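Home | Local | Offices & Work | Opinion | Weather

Dretgate offices told to line their own bins

May 31, 2021

Tenants of the Lernard building in Dretgate have been handed responsibility for their own trash bins, ending an arrangement under which a fresh bag simply appeared overnight and no one asked how.

The change took effect in May, after the building's cleaning contract with Aguirre came up for renewal. Under the new terms Aguirre will still vacuum and empty the big containers out back. The small bins, all 83 of them, now belong to the people who fill them.

Each office has been issued a roll of drawstring bags and a one-page guide, which runs to 6 steps. Step 3, "open the bag fully before approaching the bin," has already drawn written objections from the second floor. 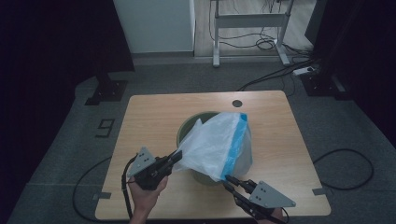
Sheila Mottram would like it known that she has been lining a kitchen bin for most of her adult life and has never once needed a guide, though she admits she did put the first office bag on inside out.

Opinion in the building is split on technique. One school holds the bag wide and lowers it in. The other drops it over the rim and deals with the folds later - or leaves them, on the grounds that a bin has no front. The guide favors a generous overhang, so the bag doesn't slide down under the first banana peel. 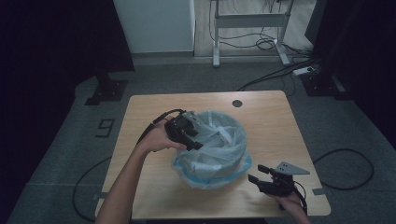

A lined bin on a tabletop, with plenty of overhang.

Kusex, which manages the building, said the tenants would get used to it. A replacement roll costs 70 cents and must be requested in writing.

COMMENTS

deskbound_dee: Put the bin on a table to do it. Your back will thank you.

R. in Dretgate: 70 cents AND a form?

Marlow: We just stopped throwing things away. Going fine so far.

Contact us | Copyright 2021 | Back to top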